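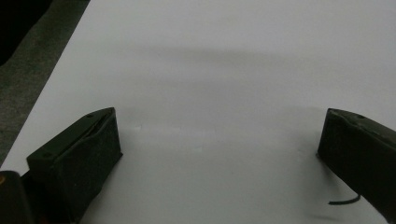
A soft gray shadow crosses a smooth white surface. Photo: Hetgate

Hetgate brings walk-in hepatitis B testing to Isby on Thursday evenings

ISBY, December. Hi, I'm Davina Baxter, and I run the community health side of Hetgate. I usually hand these releases over to someone with tidier sentences, but I asked to write this one myself because I've been wanting to share this news since spring!

Starting this month, anyone in Isby can walk in and get a free hepatitis B test on Thursday evenings, from 5:30 to 8:30, at our clinic on Iglesias Street. You don't need an appointment, you don't need insurance, and you don't need to tell us why you came. If you've never been vaccinated and your test shows you could use the shots, we can give you the first one the same week, also free.

We ran a trial version over the summer and fall, and it went better than I dared put in the grant application. In all, 389 people got tested. Of those, 301 came back or called in for their results, and 218 have now had at least one dose of the vaccine. We had set ourselves a goal of 300 tests, so yes, there was cake.

I want to talk for a minute about why hepatitis B, because I get asked that a lot (usually by my own relatives, over dinner). It's a virus that goes after the liver. You can have it for decades and feel perfectly fine, and plenty of people who live with it picked it up as babies and have no idea. It spreads through blood, through sex, and from mother to child at birth. It does not spread through hugging, sharing a plate of food, or sitting next to someone on the bus, and I'd love for everybody to know that part as well as they know the rest.

There's a very good vaccine. There are also medicines that keep the virus under control for people who already have it, though for most people they don't clear it out completely. That means regular checkups, sometimes for life, and that's where a lot of folks slip through. They get a result, they get a phone number, they mean to call, and then the car breaks down or the kid gets sick and a year goes by. I've done the same thing with my dentist, so no judgment from me.

Our nurse lead, Ayane Sakai, built the whole evening around that problem. When someone's test comes back positive, Ayane or one of her team calls them personally, and the follow-up visit gets booked during that same call. We don't mail people a leaflet and hope.

"Most of the people I call are scared for the first two minutes and then they start asking really practical questions," Ayane told me. "Can I cook for my family, can I still have a baby, does my husband need to come in. I like those questions. I can answer them."

The reminders are handled by Fovum, a text message system that our colleague Shinji Nakajima set up for us and has been patiently fixing ever since. It sends a note before each vaccine dose and each checkup. The messages never mention hepatitis, Hetgate, or anything else you might not want popping up on your phone at work. They just give a time and ask you to reply yes or no. You can pick your language when you sign up, and you can stop the messages whenever you want. Shinji would like me to add that if you change your number, please tell us, because he spends a good chunk of his week chasing numbers that don't work anymore.

One thing we changed after the trial was the hours. We started out on weekday mornings, which suited us fine and suited hardly anybody else. People kept telling the front desk they'd had to swap a shift or leave work early, and one man came in straight off nights and fell asleep in the waiting room (he was very nice about it when we woke him). Evenings fixed most of that. We also moved the blood draw ahead of the paperwork, so you get the part you're dreading out of the way first.

We've added a children's corner too, with a staff member there the whole evening, so bring the kids along if you need to. Parking behind the building is free after five, and the number on the front door is the after-hours bell if you find it locked.

Henrike Ackermann, who directs Hetgate and signs off on every dollar I spend, sent me this for the release:

"We have paid for the Thursday evenings for the coming year, and I intend to find the money for the year after that. Long-term care needs a clinic that is still open when the patient comes back."

So that's the plan. We'll be looking at the numbers again in the summer, mostly to see how many people finish all their doses. I'll be straight with you, that's the figure I'm nervous about. A first dose is easy to get excited over and a last one is easy to forget, and I don't yet know how our group will do. I'll put out another release when we have it, whichever way it goes.

We're also hoping to reach more people who are pregnant or planning to be. A baby who gets the right shots within hours of being born is very well protected, even when the mother has the virus, but the birth team has to know ahead of time. Reiko Kamata, our midwife, will be at the clinic on the first Thursday evening of every month to talk with anybody who has questions about this. You can bring your partner, your mom, or a list. Reiko loves a list.

What to bring: yourself, and any vaccine records you happen to have lying around. If you don't have any, come anyway. The test is a small blood draw from the arm, you don't have to skip a meal, and most visits take less than half an hour. Results are usually ready within the week.

If you're a reporter and you'd like to visit, please get in touch before you come so we can check with the people in the waiting room. I'm happy to do interviews, and Ayane is too, as long as it isn't a Thursday after five.

About Hetgate
Hetgate is a nonprofit clinic in Isby offering testing, vaccines, prenatal care and long-term follow-up at no cost to patients.

Press contact
Davina Baxter, Community Health, Hetgate, Iglesias Street, Isby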